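Boris Kos dirige en Verken el equipo que enseña tareas de agarre por demostración. Trabaja con dos métodos: guiado manual del brazo y teleoperación en simulador. «El guiado a mano da trayectorias más suaves», explica, «pero el operador tapa la cámara y eso estropea el registro».

Por eso, desde febrero, la mayor parte de los episodios se graba a distancia. El conjunto actual suma 3.074 demostraciones, de las que 69 se descartaron por saltos en la consigna de la pinza. 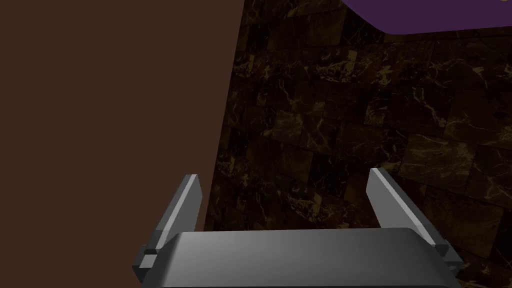 Vista simulada desde detrás de la pinza, con los dedos abiertos y sin pieza.

Kos insiste en la fase previa al contacto. «Un operador con prisa cierra los dedos mientras todavía corrige la orientación. La política aprende ese vicio enseguida». En Verken se pide abrir del todo, alinear y bajar después.

Sobre las texturas del suelo es escueto: «Las variamos. Si el fondo es siempre el mismo, la red se apoya en él».

La siguiente etapa, Tiltberg, llevará las políticas al brazo real. No da fecha. «Primero quiero ver el error de calibración».

Comentarios

Radulović: ¿A qué frecuencia graban la consigna?

lomcombe_2: En mi caso el guiado manual funcionó mejor con piezas pequeñas. Depende mucho de la fricción de las juntas.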